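Our Chinese weekend school starts its new term next month, and I finally sat down to sort out the enrollment list. We have 426 families signed up, up from some 380 in June. Most are returning. The new ones are mainly in the beginner group, which Fengying Zheng will teach again.

Wenjie Han is taking over the adult evening class at the Orier building. The room holds fewer people than the old one, so please register before you turn up.
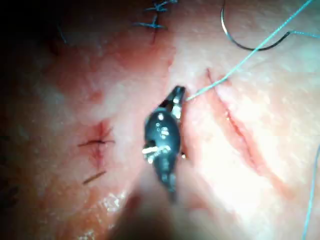
*Instrument jaws and a teal-blue suture thread against pink tissue.*

The reading books came in 3 boxes and I have unpacked two. The level four workbook has changed – same characters, different order – so last year's copies won't match the homework sheets. Older brothers and sisters can keep theirs for practice.

I also need someone with a van to bring the folding chairs over from Kelter. Javiera Ocampo did it last year and says it takes two trips. Parking is on the side street.

Fees are the same as before. Jianguo Hao has the forms, and I'll post the class times once the room bookings come through.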